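Metal Band PINDETTI Posts Video For Toy-Instrument Version Of "Salt Engine"

2020-02-24

Instrumental metal trio PINDETTI has posted a new video for "Salt Engine" in which the whole song is performed on toy instruments. The clip can be seen on the band's official channel.

The original version of "Salt Engine" opened the group's second album, "Kobori", and has closed most of its concerts since then. The new recording keeps the full arrangement, including the long middle section in 7/8, but swaps the seven-string guitars for a child's ukulele and a plastic guitar with four nylon strings. The bass part is played on a toy piano with 25 keys. The drums were recorded on a junior kit with a 12-inch bass drum, and the cymbals that came with it were replaced after one of them split during rehearsal.

The video was filmed in the gym of a former elementary school in Lallville, where the band also rehearses. The stage set is a small copy of the one used on the "Kobori" tour, with the same hanging banners and the same row of white lights behind the drummer, built at a quarter of the size. The musicians play sitting on classroom chairs. The only full-size piece of equipment on the stage is the gong, which is struck once, at the end.

"We learned the song again from the beginning, and some of it does not fit on these instruments," the band said in a statement. "The ukulele has 12 frets and the solo needs more than that, so the top half of the solo moved to a melodica. The tuning was the hard part. We had to stop and tune after nearly every take."

The statement added that no pitch correction was used on the final mix, and that the small amount of drift in the last chorus was left in on purpose.

The track will also be sold as a seven-inch single through Vekow, the label that has handled the band's releases since its first EP. The pressing is limited to 677 copies on clear red vinyl. The B-side is a toy-instrument version of "Low Harbor", a song from the first album that the group has not played live in several years. Each copy comes with a folded sheet of tablature for both songs, written for ukulele and toy piano. Vekow said orders placed through its web store will be limited to 2 copies per customer.

"Salt Engine (Toy Version)" single track listing:

Side A: Salt Engine (Toy Version)
Side B: Low Harbor (Toy Version)

The band first tried the idea at a record store appearance in Lallville, where the size of the room ruled out a normal drum kit. A phone recording of that set was passed around among fans, and the group received enough requests for a proper version that it booked studio time the following month. The toy piano used in the store was not the one heard on the single. It had two dead keys, and the part was rewritten around them for the performance. The studio version goes back to the original notes.

PINDETTI will play a benefit concert at the Lallville Armory before the end of the season, with the proceeds going to the music program of the local public schools. The program lost its instrument repair budget two years ago, and a number of brass and percussion instruments have been in storage since then. The room will be set up for 3,676 people, with seats in the balcony and standing room on the floor. The toy instruments from the video will be auctioned in the lobby before the show, with the exception of the plastic guitar, which the band is keeping.

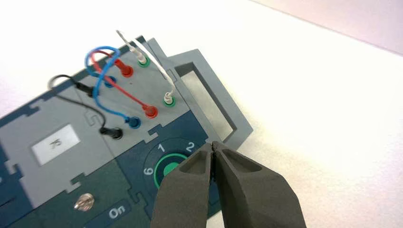
Photo: Vekow

The concert will be in two parts. The first will be a short set on toy instruments, including both songs from the single. The second will be a regular electric set made up of material from all three albums. The opening act has not been announced. Doors, age limits and parking details will be posted on the venue's website when tickets go on sale.

A price of $75 has been set for balcony seats. That ticket includes a copy of the single, taken from the limited pressing, to be picked up at the merchandise table on the night of the concert. Floor tickets will cost less and do not include the record. Students in the Lallville school music program can get in free with a parent or guardian, but need to sign up through their school office in advance.

The group is also writing its fourth album. According to the band, five songs are finished in demo form and another three have drum parts only. Recording is expected to take place at the same studio that was used for "Kobori", and no toy instruments are planned for it. The working title has not been made public.

PINDETTI's last full tour ended in the fall, after which the band took a break from the road. Its guitarist had been dealing with a wrist injury during the final run of dates, and two shows were shortened as a result. The band said in its latest statement that the injury has healed and that a small number of club dates will be added later in the year.

Preorders for the single are open now. Vekow expects to ship the records before the Armory concert.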